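The Badgers Under Burnton Hill

25/04/2022
Words by Folasade Usman

Burnton Hill has had badgers for as long as anyone has kept records of it. A farm survey from 1704 marks a patch of rough ground on the south slope as "the brock holes," and the main sett is still there, under a line of old hazel. The farm is long gone. The badgers are on the same slope, digging in the same sandy soil.

A sett is a set of tunnels and chambers that one family group may use for generations. The one at Burnton has 17 entrances, though only a few are in regular use at any time. Each hole is wider than it is tall, like a letter D lying on its flat side, and the active ones have a heap of fresh earth outside. Old bedding turns up in the heaps too – dry grass, bracken and dead leaves, dragged out and left.

European badgers are members of the weasel family. They have short, strong legs, long front claws and the striped face that most people know from picture books. An adult is close to three feet long. They see poorly and depend on smell, which is why anyone hoping to watch them has to think about the wind first.

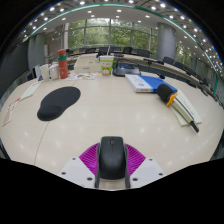

What do badgers eat?

Mostly earthworms. On a mild, damp night a badger can eat a couple hundred of them, picked off the surface of short grass. They also take beetle grubs, wasp nests, windfall fruit, acorns and grain, and now and then a young rabbit or a hedgehog.

The food explains a lot about where they live. Burnton Hill has grazed pasture on one side and the Brunet orchards on the other, with woodland in between. In a dry June the worms go deep and the badgers move into the orchards and the gardens at Hustunwood, where lawns get dug up overnight. The holes are small and cone-shaped, and the badgers come back to the same lawn until the grubs are gone.

Cubs are born underground, most often in February, and come up in spring at eight weeks or so. A litter is usually two or three. There were 4 cubs above ground on the evening I visited, staying close to one entrance and running back in whenever a pheasant called. The sow came out after them, sat down and scratched for several minutes before she went off along the path.

Those paths are easy to find once you know them. They run straight through hedges and under fences, and they stay in use for decades. One crosses the Undov road at the bottom of the hill, and that crossing is the most dangerous place in the territory. Some 50 yards of low fencing now lead the animals to a pipe under the road. There are tracks in the mud at both ends of it – five toes in a row, with a broad pad behind.

The best viewing is from the upper footpath, half an hour before dark. Wear dull colors, leave the dog at home and stand with a tree behind you. The path stays open all year, but the lower gate is locked at sunset, so park on the Hustunwood side.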